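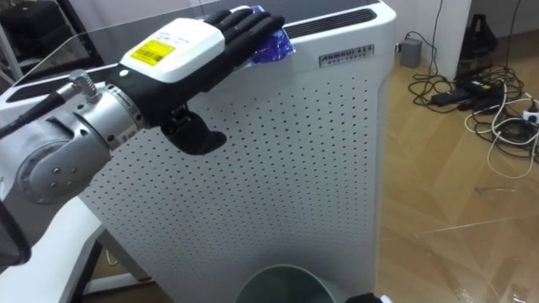

Beverley Entwistle objected, in her written comments on an earlier draft, that the top of a portable air cleaner is rarely treated as a surface at all: household cleaning logs record the floor, the counter and the filter change, and leave the cabinet out. We accept the objection and treat the casing separately in this section.

Praris > Working Papers > Household Surfaces > Section 4

4.2 Casing and outlet grille

Figure 1. Wiping the top front edge of a white cabinet-type air purifier. The slotted grille runs across the top; the front face carries a perforated panel.

Three zones were defined on each unit: the top front edge, the slotted grille, and the perforated front panel. The edge (Figure 1) is smooth and can be wiped in one direction without lifting the material. The grille and the panel hold dust inside their openings, and a flat pass over either one cleans only the outer face.

Dust was collected on 16 units in occupied apartments in Zalside. Each zone was sampled 2 times, once before wiping and once after, on a patch of 100 square centimeters. Units were switched off and unplugged before sampling. The wiping material was folded once for each zone and replaced between units. No liquid cleaner was used, as residue would have added to the weighed mass.

Samples were weighed by Killian Besson and checked against blanks prepared by Marcelle Fleury. Any sample whose blank had shifted during storage was discarded. Work on the units stopped in September, when several households began running them overnight.

The edge gave the most repeatable readings. Results for the grille varied with slot depth and are reported per slot in Section 4.3. Perforated panels that could be unclipped were also sampled on the inner side; fixed panels were not. The two types should not be pooled.

Related items
Ondrejka, K. Dust retention in slotted covers
Ferrand, M. Cleaning intervals for small appliances
Nirker notes on sample blanks
The Tanguy apartment survey: methods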